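**Counter check, Saltow packing room, 21 October 2021**

- [x] Cutter blades closed and put away
- [x] Walkway free of cartons
- [ ] Food kept apart from packing supplies (see comment)

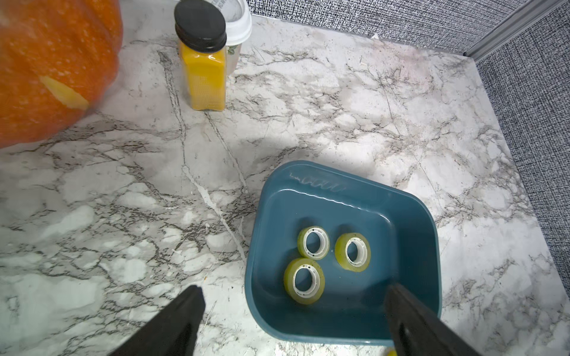 Food is the one point I could not pass. I asked for the same in March. The tape rolls are correctly in the blue tray, lying flat, but a jar with yellow contents and a pumpkin stand on the same counter. Small specks are on the tape too, please wipe.

- [x] Extinguisher reachable
- [ ] Spare tape ordered from Mudaliar, 15 rolls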